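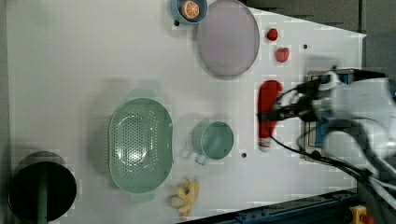 Ticket 2961 - small dark spots in white Komden tabletop, won't clean off
Status: closed
Product: Komden bench table, white, 190 cm
Opened by: Ellery practice kitchen
Share | 4 comments

Problem as first logged

White top on the Komden has small dark spots in it. Scattered, not in a neat row that I can see. Table came up from the old room at Ellery in November, was wiped down, put straight into use. Didn't notice the spots till the play food was laid out on it and somebody tried to pick one up thinking it was a peppercorn.

Need to know: stain, burn, mould or what. We use this top for the set-the-table and put-it-away sessions so it has to be clean, and look clean. Parents look.

What's normally on it - the Plernel set (plate, mug, colander, little blue bowl, pretend fruit) plus the toaster oven on one side. None of it is heavy bar the oven. Nothing gets cut directly on the top, ever.

Tried so far

Day 1. Warm water, dish soap, microfibre. No change. Crumbs came up, spots didn't.

Day 1, later. Bicarb paste, left ten minutes, scrubbed with an old toothbrush. No change. Bit of white left sitting in the spots afterwards, which I should of paid more attention to.

Day 2. Gornley spray, the 500 ml one with the green trigger. Says safe on laminate, no idea if this top is laminate, the tag has gone. Did a test patch by the corner first. Patch fine. Spots same as before.

Day 2. Magic sponge thing. Took the shine down a touch on one patch so STOPPED. Please don't repeat this one.

Day 3. Methylated spirit on a cotton bud, window open. Bud came away clean. So not pen, probably not dye off the toys either. I had been blaming the red bottle because it's the strongest colour in the set. Wiped the bottle with meths as well, no colour on the bud. Sorry to the bottle.

Day 3. Rang Gornley about the spray. On hold ages, then told it lifts grease and tannin and if it hasn't shifted it in two goes it isn't grease or tannin. Fair enough.

Ruled out the toaster oven after that. If it was spitting or scorching I'd expect the spots to bunch up near it, and there are dark spots up near the bowl and the strawberries, other side of the plate as well. Wrong pattern for crumbs or heat. 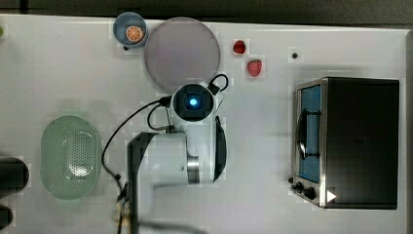

Second round, after Day 3

Stopped scrubbing. Went at it with a torch instead, held low along the top so anything raised would throw a shadow.

Nothing raised. The spots go dark in the middle and stay dark whatever side the torch is on. That's when the bicarb made sense - it had packed down into something.

Tried a sewing pin, blunt end. Goes in. Not far, but in.

So they're holes. Small ones. Not stains at all, and three days of cleaning for nothing.

New questions then:
- meant to be there, or did we damage it?
- do they go right through?
- does water get in and swell the top?

Looked underneath with the phone torch. Couldn't tell much, there's a batten in the way on one side and I wasn't going to empty the whole lot off just to flip it. Ran a damp finger along the underside where I could reach, no softness, no bubbling.

Checked the gear while I was at it, in case something pointy is doing it. Mug base smooth. Colander is plastic, the bottom's all holes but no spikes or feet that could dig in. Ran my thumb round the plate rim. Fine. The spatula that ends up near the table edge under the black cups has got nothing sharp on it either. The knobbly bit of ginger isn't marking anything, wiped under it and the cloth was clean.

Sent the lot to Komden support with the torch findings. Asked them to please not tell me to try dish soap.
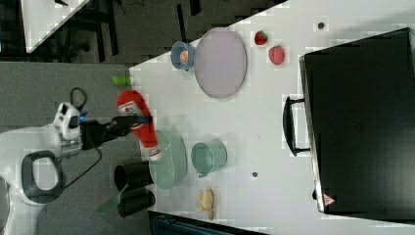 Tegan Tautahi wrote back that the holes are factory. The same top gets sold with a clip-on shelf rail and a divider, and they drill it for both whether you buy them or not. They ought to have come with white push-in plugs, which fall out in a move if the table is carried on its side. Ours was carried on its side. Holes are blind, she says, so they stop inside the top, but the cut faces aren't sealed and you don't want standing water in them. Plugs are free, ask for the bench pack not the desk pack.

My reply: great, bench pack please, and can the care sheet mention this. Also asked what to do till they get here.

Her answer, short version - dry the holes out, no spray directly on the top, put it on the cloth. Don't fill with putty, the plugs won't seat after.

Interim fix

1. Picked the bicarb out with a toothpick. Fiddly. Half of it had gone hard.
2. Hairdryer on cool, a minute or so per spot.
3. Bit of white electrical tape over each one. Looks rubbish up close, ok from the doorway.
4. Cloth damp, not wet. Sign on the wall says so now.

Tape lasted till the next session then a corner got picked at. Redid it.

Knock-on issue - where the wet stuff goes

Washing up has been the actual risk all along, more than spills. The set gets rinsed after sessions and then half of it goes back on the top dripping, and the colander is the worst because it drains by design, straight onto the surface. We'd been telling people "food in the colander, dishes out" and that got read loosely. The ketchup bottle ends up in there lying lengthways, cap toward the bottom, and if the bottle has just been rinsed then that's another lot of water going through to the table. New rule is the colander and anything going in it gets towelled first. Banana too, the curved bits hold water. Not fussed about the plate, it dries fast.

Should of been the rule anyway.
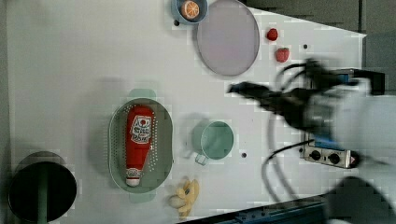

Plugs took 23 days, which I'll put down to post and not to Komden. They push in with a thumb and sit near enough flush. One was tight, used the back of a spoon. I tried them out round the pink plate first, and in the gap between there and the green cup, as that's the bit people reach across and the bit you see first walking in. Then worked out to the edges. Slight colour difference, plugs are a cooler white than the top. I can see it. Doubt anyone else will.

Checked again after a week. None lifted. Poured a teaspoon of water over one on purpose, left it, wiped, pulled the plug, toothpick came up dry. Good enough for me.

Still open, minor: dull patch from the magic sponge. Komden say it can't be polished back on this finish. It's living under the toaster oven from now on.

Closing this one. If your Komden has dark spots, pin first, THEN cleaning products.

Dec 14, 2023 - closed by requester
Share | 4 comments

Related tickets
Komden bench: leg levellers won't lock
Komden bench: which plug pack do I order
Plernel set: mug handle loose after dishwasher
Gornley spray: trigger leaking at the neck
Ellery: moving checklist for tables and shelving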